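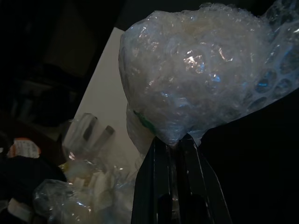
Plástico de burbujas y su tira de cinta verde. De esto va la entrada de hoy.

Sep 20, 2021

Llevo un buen rato con el café delante pensando cómo empezar, porque hablar de plástico de burbujas parece poca cosa, y sin embargo es lo que más ha pasado por mis manos en estas semanas. Los que me leéis desde hace tiempo ya sabéis que dejamos la casa de la calle Monti en noviembre, y que me propuse empezar a embalar pronto, con calma, un armario cada vez, para no repetir el desastre de la mudanza anterior (aquella en la que la sopera de mi abuela llegó en cuatro trozos y yo me senté en la escalera del portal a llorar como una niña).

Así que esta vez empecé por lo delicado. La vajilla, las copas, los marcos con cristal, las dos lámparas del dormitorio y una colección de tarros de barro que mi marido fue trayendo de Tutumari cuando trabajaba allí y que no sirven para nada, pero pobre del que se atreva a decirlo en voz alta en esta casa. Treinta y ocho tarros. Lo sé porque hice inventario, que es la otra manía que me ha entrado con la mudanza: un cuaderno de tapas duras donde apunto qué va en cada caja, con letra que se supone que entenderé en noviembre.

El plástico lo tengo de varias procedencias. Una parte la guardaba yo, de paquetes que han ido llegando, metida a presión en el altillo del pasillo. Otra me la dio mi cuñada, que se acababa de mudar y estaba encantada de perderla de vista. Y cuando se me acabó todo eso compré dos rollos en Flollurov, la papelería grande que hay detrás del mercado, donde me atendieron con mucha paciencia mientras yo dudaba entre burbuja pequeña y burbuja grande. Me llevé uno de cada. La pequeña me gusta para las copas y los platos, porque se deja doblar bien y entra en los huecos. La grande la reservo para las lámparas y los marcos, que ocupan más y piden otra cosa.

Mi forma de envolver no tiene mucha ciencia. Extiendo el plástico sobre la mesa del comedor con las burbujas hacia arriba, pongo encima la pieza, en una esquina, y voy girando en diagonal, metiendo los lados hacia dentro como quien hace una empanadilla. Si la pieza tiene asa, antes le relleno el hueco con papel. Al final siempre sobra un trozo, y ese trozo lo retuerzo hasta que hace una especie de cuello y lo sujeto con cinta. Queda un bulto feo, arrugado, que brilla por todas partes cuando le da la lámpara de lleno, y que una vez cerrado ya no se sabe si lleva dentro una salsera o un zapato.

De ahí viene lo de la cinta verde, que es mi gran orgullo de esta mudanza y os lo quería contar con detalle. Resulta que al principio cerraba todo con cinta transparente, la de toda la vida, y a los pocos días quise abrir una pieza para comprobar una cosa y me pasé un rato larguísimo rascando con la uña sin encontrar dónde empezaba. Transparente sobre transparente, ya me diréis. Acabé con las tijeras y destrozando un plástico que estaba perfecto. Entonces me acordé de Ermanno Bassi, que fue vecino nuestro en Grollcombe hace muchísimos años y que restauraba relojes de pared. Ermanno usaba cinta de color para todo, y siempre le doblaba la puntita sobre sí misma para dejar una lengüeta. Le debo muchas cosas a aquel hombre, entre ellas la receta de los gnocchi y haber perdido el miedo a los destornilladores, y ahora también esto.

Fui a por cinta verde, y desde entonces, ¡qué descanso! Se ve desde el otro lado del comedor. Una tira corta, bien apretada alrededor del cuello, y listo. No hace falta dar siete vueltas como hacía yo antes. Verde significa frágil y significa cocina o comedor. Para los dormitorios quería una azul, pero todavía no me he decidido a comprarla, y mi hija opina que con tanto código de colores voy a necesitar un segundo cuaderno para entender el primero. Puede que tenga razón —la tiene casi siempre, y se le nota en la cara cuando la tiene—, pero a mí me tranquiliza.

También os confieso que esta parte de embalar me está gustando mucho más de lo que esperaba. Lo hago después de cenar, con la radio puesta, y hay algo en el ruidito del plástico y en ir dejando las piezas alineadas en el aparador que me quita de la cabeza todo lo demás, los papeles, la fianza, la pelea con la compañía del gas. Y van saliendo cosas, claro. El otro día apareció al fondo del armario una jarrita con el borde mellado que yo daba por perdida y que usábamos para la leche cuando los niños eran pequeños. No vale ni dos euros. La envolví con más vueltas que a las copas buenas.

Lo que sí me preocupa es el sitio. Con tanto plástico todo abulta el triple, y lo que antes cabía en una balda pide ahora una caja entera. He aprendido a no pasarme: un plato llano no necesita el mismo abrigo que una lámpara, y entre plato y plato una hoja de papel hace buen papel (perdón, ha salido sola). Las copas las coloco de pie, con las piezas pequeñas en los huecos. Y los bultos de forma rara van siempre arriba del todo, para que no se aplasten con el peso.

Cuando estemos instalados pienso guardar el plástico entero, doblado en bolsas, para quien lo necesite. Si alguna de vosotras anda de mudanza a final de año y vive cerca, que me escriba y se lo aparto, porque va a haber de sobra.

Me quedan los marcos, media estantería de la cocina y el juego de café de mi madre, que voy dejando para el final porque me da respeto. Si tenéis algún truco para las tazas finitas, esas que casi se transparentan, contádmelo en los comentarios, que los leo todos aunque tarde en contestar. Y mañana, si me da tiempo, me acerco a por la cinta azul.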